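Prisau Skills Laboratory Refurbishment
Progress report to the Tokalberg Fund
Period covered: April to end of July
Issued August 8, 2019

1. Summary

The ventilation and water works are complete and have been signed off by the building inspector. Flooring is complete in the main laboratory and outstanding in the store. Spending is within the approved budget. One item, the drain in the preparation room, will run past its planned date and is dealt with in section 3.

2. Works completed

The old extract unit was taken out in April and replaced with a Jevex unit on the existing roof frame. Noise at the benches is lower than before, though the bearing on the supply fan was changed under guarantee within the first month. Filters are now reached from the corridor, so teaching need not stop while they are changed.

Kramer laid the new vinyl floor in two stages. The screed below the north wall was found to be damp and was left open for 7 days longer than programmed. Moisture readings were then within the limit set by the flooring supplier. Welded joints were inspected along their full length, and two were redone at the contractor's cost.

Teaching continued in the south half of the laboratory throughout, with suturing practice on tissue pads moved to the morning so that drilling could be done after lunch.

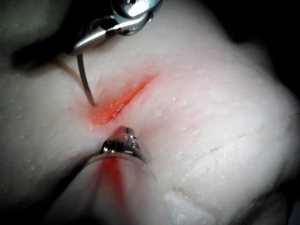

Sille Holst asked whether the afternoon drilling could have been put off until the summer break, as the written assessments next door were disturbed on several days. The point is accepted. The contractor's programme was fixed before the assessment dates were known – future works will be checked against the teaching calendar first.

3. Outstanding items

The preparation room drain has too shallow a fall and must be relaid over a length of 100 cm. A price has been agreed. The store floor will follow once the drain has been tested, and the door closers will be adjusted at the same visit.

4. Costs

Unplanned spending in the period came to 3233 euros, nearly all of it for drying equipment and the revised floor programme. This has been met from the contingency. A further 200 euros is set aside for repainting the corridor wall.

The next claim will be submitted when the drain test certificate has been received.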